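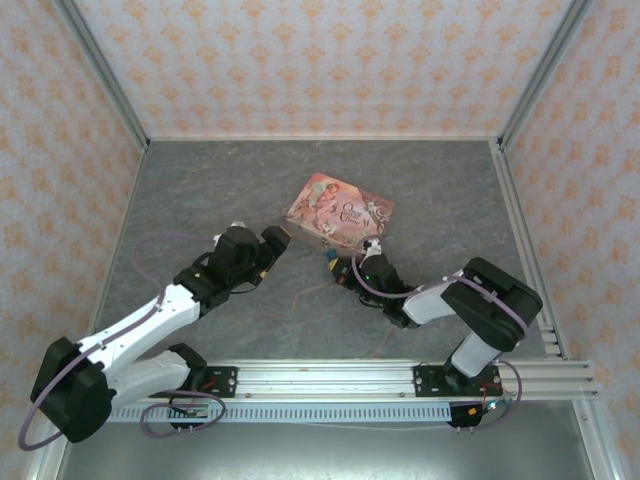 Home Guides Puppies Contact

Teaching a puppy to come back

I start this in the kitchen, long before we go near a field. Say the name once, crouch down and make a right fuss when pup trots over. A bit of cheese helps! Do up to seven goes, then stop while it's still fun.

Next, the garden on a long line. Let them sniff about, call, and walk backwards — most pups can't resist chasing you. If they ignore you, don't keep shouting, just jog off the other way and try again.

Once that's solid I move to a quiet paddock (we use the one at Adton), line still on. I kept Vy Lục's spaniel on his until November and he's a cracking little walker now.

Related
Loose lead walking for beginners
Muddy paws and car seats
Getting your dog used to a new walker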